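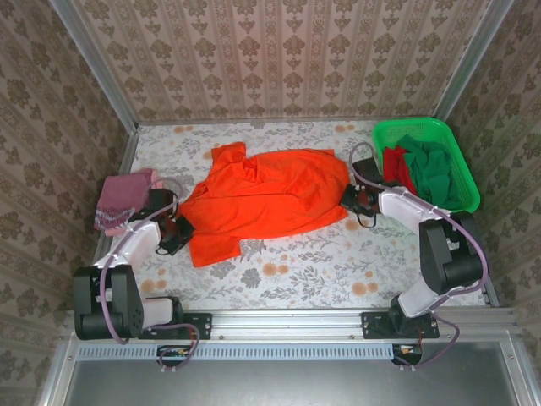

My mother folded on the kitchen table, on a cloth with flowers, and she did not sit down for it. When I moved to Drallton I had no table for the first winter, so I folded on the bed, and in the evening the clothes went to the floor because I wanted to sleep. I think many people live like this for years.

Last November I started to ask my neighbours where they fold. It is a strange question and they liked it very much. Stuart Bickerstaff worked 37 years in the laundry of the Kuster hotel, and he still speaks about shirts the way other men speak about fishing. He let me stand in his back room for an afternoon and do everything wrong.

His first rule is the surface. It must be as high as your hip and it must have a cloth on it. On a bare table the cotton slides away from the hand. An old tablecloth is good, and the pattern does not matter, although he prefers a pale one, where a bright shirt is easy to see and a lost button also.

The second rule is to take one thing at a time. I used to turn the full basket over on the table, and then I was digging in it. Stuart keeps the basket at the far corner. An open plastic one, with holes in the sides, costs little in the Dekico shop, and the green one or the white one will do the same work.

Then comes the shirt. A shirt arrives from the basket like a ball of paper, and the beginner looks for the sleeves. Stuart told me to forget the sleeves. Find the collar, then find the hem, hold the two ends and pull gently until the body lies long between them. Only after this you turn it face down, bring the sides to the middle and lay the sleeves back along them. He needs 11 seconds for it. I needed a good deal more, and my collar was under the wrong side.

Small cloths he folds first and leaves at the left side of the table, where they are not in the way. Renata Painemal, who lives above the bakery on Lustport Street and has three boys, does the contrary. She keeps the small things for the end, when her arms are tired. She also folds by colour, all the reds, then all the greens, and she admits there is no reason in it.

I bought a table after that winter, second-hand, for 13 pounds. One leg is short. The cloth on it I asked from my mother, and she sent it by post, ironed, with a note that the stain near the hem is from my brother.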